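30/05/2026

Paint room, second round on the Hendriks wall colours.

Wilma mixed the deep blue-green again this morning, same base as February but with the thickener cut back. 181 g of pigment paste to the tin. It levels better than the last one and the roller marks closed up while I was still cleaning the tray. Two coats on boards 4 and 5, one coat on board 6 for comparison. Board 6 is patchy at the left end, so one coat is no good over the grey primer whatever the Fidolham sheet says.

Scrub test on the February boards: matt gave up at 1,730 strokes, eggshell at 2,160. Hendriks want 3,000. Cletus thinks the binder is too lean and I agree with him. Next mix goes up a step on binder and we leave the chalk alone.

Fiorella wants a paler blue to go under the dark one, for the lower part of the rooms. I said fine as long as it's cooler than the wall colour and not creamy.

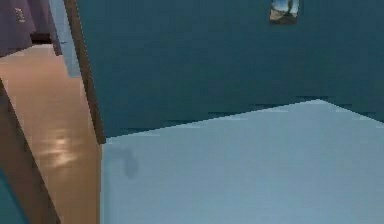
*Dark teal over pale light blue, computer render.*

Screen colours are no use for matching, so I've asked her for a chip before anyone weighs anything out. Malcolm has the old Alard fan deck at home and will bring it in.

Other bits:

- Drying cabinet is running warm again. Set it down two degrees, check tomorrow.
- Lid on the second tin of eggshell doesn't seal. Decanted into a jar, labelled.
- Short of 60 micron applicators. Veerle is ordering.

To do: mix the richer binder, matt first. Leave boards 4 and 5 flat until they've had the full week.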